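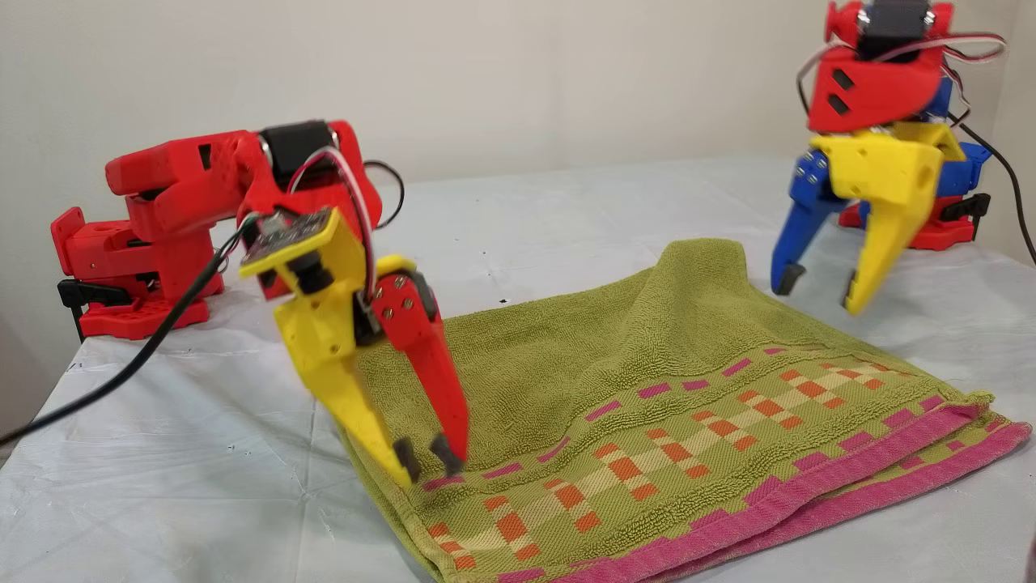
Caring for Household Linen: Notes for Session 7
Textiles in the Home, evening course

Welcome back, everyone. These notes cover what we'll be talking about before the tea break, and a bit of what comes after it, so please don't feel you have to scribble everything down. Bring a towel from home if you can, the older and sadder the better, and a magnifying glass if you own one.

Last session we finished with twill and sateen, and I promised we'd move on to looped fabrics, which most of us know as terry. A terry cloth is woven with two sets of warp threads. The ground warp is held tight and makes the body of the cloth, while the pile warp is let out slack so it can stand up in loops when the weft is beaten into place. All those loops give the cloth a great deal of surface for water to cling to, and that's why a terry towel drinks up so much more than a flat tea towel made of the same cotton.

Weight

You'll see towels sold by weight in grams per square metre, usually written GSM. A towel at 400 is on the lighter side, dries quickly on the line and suits a gym bag or a beach house. Heavier ones feel lovely when you step out of the bath, but they take their time drying, and in a damp bathroom they can go musty before you've had a second use out of them. My own favourites are the light ones, though I know I'm outvoted on this every time I teach the course!

Washing

Wash new towels before you use them. There is often a finish left on the cloth that makes it feel soft in the shop and rather waterproof at home. Use less detergent than you think you need, and go easy on fabric softener, which coats the fibres and slows down absorption. If a towel has already gone stiff, try an extra rinse and a good hard shake before hanging it out. Keep dark colours apart for the first few washes. Anything with a looped pile should stay away from zips and hooks, and if you do find a pulled loop, snip it level with the others. It won't run the way knitting does.

Sheets, briefly

Percale is a plain weave, one over and one under, crisp and cool to sleep on. Sateen floats its threads over several others, so it has more sheen and drapes more heavily, but it's a little more inclined to snag. Thread count is a muddle, I'm afraid, as some sellers count every ply in a twisted yarn and others count the yarn once. Feel the cloth, hold it up to the light, and look at how evenly it's woven.

For next time

Please read the Fodor handout on linen and flax, the one with the grey cover, and write down the fibre content from the care labels of three things in your cupboard. We'll be back in room 401, and the kettle will be on early for anyone who'd like a chat first.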